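Intake Procedure

The claim was for 394 garments, water damaged in transit, consignor Novero, carrier Stinel. Junpei Takeda had been assigned the residue, meaning the items the other assessors had marked "indeterminate" and returned to the rack.

The method was fixed. A garment was placed on the green felt, face up, and opened only as far as the assessment required. The assessor recorded the color, the print, the seams and the hem. Folding came last and was not scored. The Mladenović manual allowed 21 minutes per item. Takeda used nine.

At 4 p.m. he entered the next item: T-shirt, blue, short sleeves, printed front. Condition on arrival, creased. He left the field for probable owner blank, as the form instructed for all commercial stock. 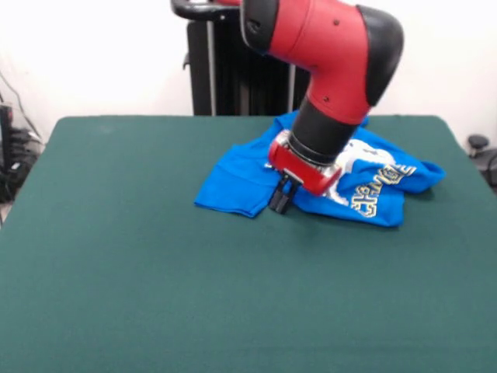
The difficulty was in the second column. Novero had declared the shirts new. New shirts in a carton crease along the fold lines, in a grid, and the grid survives a good deal of handling. Takeda had measured this on other claims and kept the results in a table. The creases in the blue shirt did not form a grid. They ran the way creases run in a shirt that has been taken off and left on a chair.

He wrote "creasing irregular" and then removed it. The manual did not list irregular creasing as a defect.

He consulted the packing list. The carton held 2 sizes and one design. The design was given as a stock code, with the words "game controller, pixel" after it. The insured value of the carton was $4,000. There was no mention of earlier use.
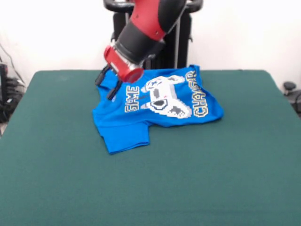

Takeda telephoned Prolton, the underwriter, and asked whether a garment could be indeterminate with respect to its history and still acceptable with respect to its condition. The clerk asked him to repeat the question. He repeated it. The clerk said the two fields were independent and that he should fill in the one he was able to fill in.

He returned to the table. His brother had owned a blue shirt, some years before, and had left it at Takeda's apartment in April along with a phone charger and a bag of rice. The rice had been eaten. The charger fit nothing. Takeda had washed the shirt, folded it in thirds and put it on the shelf above the heater, where it had remained through one change of address.

None of this was relevant to the carton.

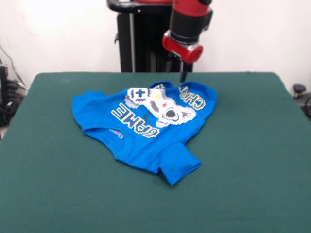
Item from the Novero carton, blue, printed front, before folding.

He entered the condition as acceptable and the history as unknown. The form took both. Then he folded the shirt in thirds, sleeves in, collar up, and squared the edges against the side of his hand. It took a little over a minute. He put it on the finished stack and asked for the next one.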